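1/ Right, it's June, the spare room has to be a bedroom again by the end of the month, and I have finally started on the soft toys. Settle in, this may take a while. I've got a pot of tea and no intention of rushing.

2/ For anyone new: I've been buying plushies for years, mostly second-hand, and a few years ago I stopped counting on purpose. The house insurance form asked for a figure. I wrote "over 200" and closed the laptop.

3/ The method, such as it is. Everything comes out of its box and goes on the old tan fleece blanket on the bed, the one with the brown pattern. It catches the fluff, and it goes straight in the machine afterwards with a capful of Tulley wool wash.

4/ Then three heaps: staying, going to my sister's two, and selling. The selling heap is always the smallest and I always have to have a little word with myself about it.

5/ Food plush first, because they're easy to be firm about. Or so I thought! I picked up the cake roll with the pink and white spiral and put it in staying before I'd even sat down.

6/ Then the dolls, and oh, the hair. Hair made of felty layers is lovely and a complete pain. All those pointed locks bend if they're packed badly and you get a doll that looks as if she's slept on a bus. 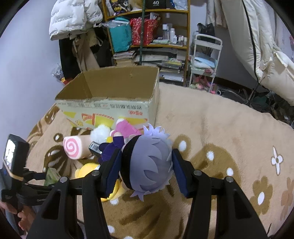
7/ Lavender-grey with the paler violet spikes up top, and that wide black band down the side of the head. I'd forgotten how much work goes into the back of her, where hardly anyone looks once she's on a shelf. Staying, obviously.

8/ Someone asked last time how I get creases out of felt hair. Steam from the kettle, held well away, then smooth each lock flat with your fingers and leave her alone overnight. Please don't iron it. I did that once, to a Praramer rabbit with felt ears, and I still feel bad.

9/ Tags! I leave them on if they came on. I know some of you snip them the minute you're through the door, and I do see the appeal, they get in the way of a cuddle. But a tag has saved me many an evening of searching for a name.

10/ Storage, as promised. I've gone for the Hamdy 50 litre tubs with the clip lids. Big things at the bottom, dolls on top lying on their fronts, and an old pillowcase between layers. I tried vacuum bags one winter and everything came out looking like toast.

11/ The shelf from Kosico is still going up for the favourites. It holds 80 cm of plush if they budge up, so there will be some hard decisions and probably a second shelf.

12/ Tea's gone cold and there are two more boxes under the window. I'll do the bears after supper. If anyone is after a home for a very large duck, my messages are open, you'd just need to cover the postage.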